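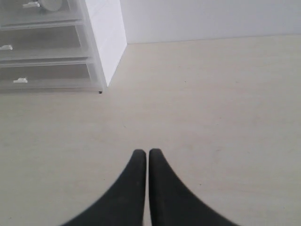 Trench Walk Inspection, Rendier Ridge

Checked Sun 26 November, before the school groups

1. Duckboards, Herath entrance to first bend: OK. All 6 replaced boards are solid, and what a difference!
2. Sandbag wall: OK. Grass is coming through at the top (leave it, it holds beautifully).
3. Dugout steps: FIX. Third step rocks. Rope off until it's wedged.
4. Tunnel lamps: OK, 3 spares in the box.
5. Bekeck crater railing: OK. Wonderful view of the old front line from this side, so expect people to lean.
6. Shell casings on display: all tagged inert, tags readable.
7. Brolorard map panel: loose screw, tightened. It still says 1,000 men held the ridge; the new panel, with up to 2,000, goes up in April.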